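Orkolport Travel Video Listings

Search
Enter keyword
Go

Print this page | E-mail this page

# Orkolport Travel Video Listings: data card

This data card covers the Orkolport listing set, a table of short text descriptions for travel videos about mountain, lake and coastal regions. Each row is one video page. The set holds text and a small number of labels. It holds no video, no audio and no thumbnails.
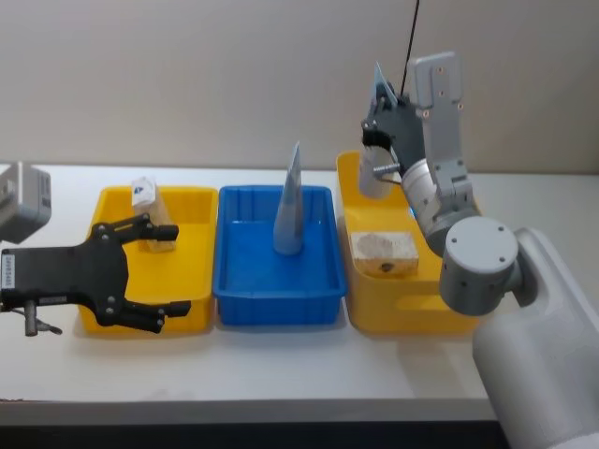 By Greer Drummond and Mulugeta Gashaw | May

## Contents

The listings were copied from three regional travel channels: Wonitz (highland villages and passes), Josto (coast and ferry routes) and Yule (winter roads, huts and ski areas). A channel page was included if it had a title, a written description of at least 12 words and a stated place. Pages with only a title were dropped.

One file is supplied per channel, in tab-separated form, UTF-8, with a header row. Line breaks inside a description are stored as a backslash followed by n. Quotation marks are left as typed by the channel, so straight and curly marks both occur.

## Fields

- `row_id`: channel name, a hyphen, then a running number. Not stable between versions.
- `title`: the title as shown on the page, including any episode number.
- `description`: the full text below the video, with links replaced by `<LINK>`.
- `place`: the place named by the channel. Free text.
- `place_norm`: the same place after matching to our place list. Empty if no match was found.
- `view`: one of `air`, `ground`, `water`, `mixed`.
- `season`: one of `spring`, `summer`, `fall`, `winter`, `unclear`.
- `length_s`: running time in whole seconds.
- `lang`: two-letter code for the description, set by hand.

## Labels

`view` and `season` were assigned by reading the title and description. The labelers did not watch the videos. A listing that says "from the air" is marked `air` even if part of the video was shot on foot. A listing that mentions both a flight and a walk is `mixed`.

Season words used as figures of speech ("the spring of the valley's fortunes") do not count. Yule listings are not marked `winter` by default. The text has to mention snow, ice, skiing or a winter month.

Where the two labelers disagreed, the row was read a second time by both. If they still disagreed, `view` was set to `mixed` and `season` to `unclear`. This means the two catch-all values contain some rows that a single labeler would have placed elsewhere.

## Place matching

Many listings give a place in more than one spelling. Matching is done on lowercase text with accents removed, then on a list of 73 hand-made aliases in `aliases.tsv`. The original spelling is always kept in `place`.

Known trouble spots:

- Passes and the villages below them often share a name. The village is preferred.
- Josto uses ferry stop names that differ from the town name. These are in the alias list up to and including version 7.
- Rivers that cross a border are matched to the stretch named in the text. If no stretch is named, `place_norm` is empty. 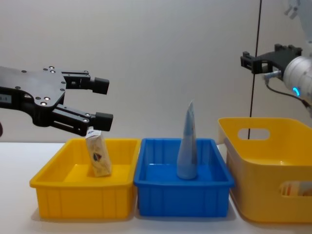
**Can the descriptions be used without the title field?**

They can for Wonitz and Yule, where the description repeats the place name in full. Josto descriptions often start with "The second part of our trip" and make little sense without the title, so keep both fields for that channel.

## Cleaning

Sign-off lines that repeat across a channel ("Subscribe for more") were removed if the exact same line appeared in 30 or more listings. Shorter runs were left in. Hashtags were kept. Emoji were kept in `description` and removed from `title`, which was a mistake in an early script and has been left alone so that versions remain comparable.

Booking codes and discount offers were replaced by `<OFFER>`. Phone numbers were replaced by `<PHONE>`. Names of presenters were kept where the channel itself published them.

## Limits

The tone of the text is promotional. Words such as "stunning" and "hidden" are far more common than in general travel writing, and bad weather is rarely mentioned. The set should not be used to judge whether a road or ferry is open.

Running times come from the page and include opening and closing titles. A few Josto rows have a length of 0, meaning the page gave none.

## Changes in version 7

- Fixed swapped `title` and `place` values in part of the Yule file.
- Added the missing header row to the Wonitz file.
- Removed duplicate rows caused by re-uploaded videos. The earlier upload is kept.
- `lang` is now lowercase in all files.

Corrections go to Mulugeta Gashaw. Please give the version number along with the `row_id`, as row numbers shift when duplicates are removed.

Print this page | E-mail this page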